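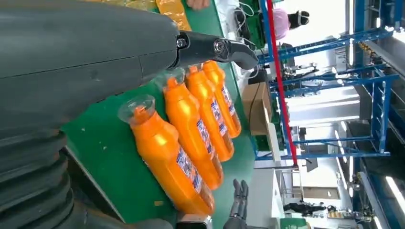 그림 1. 주황색 용기 네 개. 흰색과 파란색 라벨 부착.

최종 수정: 7월

3.2 용기 색상과 재구매 인지

세제류 용기의 색이 재구매 시점의 상표 인지에 미치는 영향은 선행 연구에서 주로 진열대 사진을 이용해 다루어졌다. 문제는 진열대 조건과 가정 내 조건이 다르다는 점. 집에서는 용기가 한두 개뿐이고 옆에 비교 대상이 없다. 소비자는 라벨을 다시 읽지 않는다. 색과 대략의 실루엣만 기억에 남는 경우가 많다(3.1절의 예비 면접 참조).

본 절에서는 가상 상표 대신 지역 유통 상표 두 개, Drostier와 Plostell을 사용하였다. 두 상표 모두 농축 세제를 판매하며 용량과 가격대가 비슷하다. Drostier는 단색 용기를 오래 유지해 왔고 Plostell은 리뉴얼 때마다 색을 바꾼 이력이 있다. 응답자는 497명. 중복 응답과 미완료 응답을 제외한 수치이다. 설문은 온라인으로만 진행했으며 문항은 11개, 이 중 색 회상 문항은 2개이다. 나머지는 구매 주기, 보관 장소, 가구 구성 등.

회상 문항은 자유 기술식. 색상환을 제시하지 않았다. 제시할 경우 응답자가 회상이 아니라 선택을 하게 되기 때문이다. 자유 기술의 단점은 코딩 부담. "귤색", "당근색", "좀 진한 살구" 같은 응답을 어디에 넣을지 코더 간에 의견이 갈렸고, 최종적으로는 상위 범주 하나(주황 계열)로 묶었다. "벽돌색"은 제외. 이 결정이 결과에 준 영향은 부록에서 따로 다룬다.

결과는 예상과 일부만 일치했다. Drostier 구매자는 용기 색을 비교적 일관되게 기억했으나 뚜껑 색은 거의 기억하지 못했다. Plostell 구매자는 현행 색과 이전 색을 섞어 답하는 경우가 잦았다. 다만 보관 장소에 따른 차이가 컸다. 세탁기 위 선반에 두는 가구가 싱크대 하부장에 두는 가구보다 회상이 정확하였고, 이는 노출 빈도로 설명 가능해 보인다. 불투명 수납함에 옮겨 담는 가구는 표본이 작아 별도 분석하지 않앗다.

윤곽에 대한 응답도 정리할 필요가 있다. 응답자 다수가 손잡이나 목 부분의 굴곡을 언급했는데 실제 제품과 맞지 않는 서술도 상당했다. 다른 상표의 형태를 끌어온 것으로 추정. 형태 정보가 흐려져도 색은 남는다는 Arsenault 척도의 전제와는 대체로 부합한다.
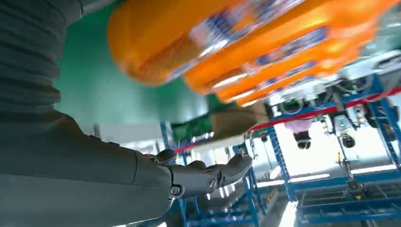 그림 2. 윤곽이 흐려진 주황색 플라스틱 용기.

가격 민감도와의 상호작용은 유의하지 않았다. 할인 행사 기간 응답을 빼도 마찬가지. Vuditz 매장 이용자만 따로 보면 방향이 반대로 나타나지만 해당 매장은 자체 상표 비중이 높아 같은 선상에서 비교하기 어렵다. 후속 조사에서 점포 유형을 통제할 예정이다.

한계. 첫째, 온라인 표본의 연령 편중. 둘째, 화면 밝기 통제 불가(안내 이미지가 회상에 앞서 노출된 응답자가 일부 있음). 셋째, 색각 관련 문항을 넣지 못하였다. 이 부분은 심사 과정에서도 지적받았고 다음 설문에는 포함한다. 리필 파우치 사용자를 구매자로 볼 것인지에 대한 기준도 3.3절에서 다시 정리하엿다.

댓글

세제덕후: 저도 리필만 사는데 그럼 본체 색은 몇 년째 같은 통 보고 있는 거잖아요. 회상률 높게 나올 수밖에 없을 듯

mint_lab: 벽돌색 제외한 이유가 본문엔 없네요. 부록 링크는 어디 있나요?

지나가던석사: 자유 기술식 코딩 고생하셨겠어요ㅠㅠ 코더 간 일치도 수치도 올려주시면 감사하겠습니다

율무차: 뚜껑 색 진짜 기억 안 남. 방금 가서 확인하고 옴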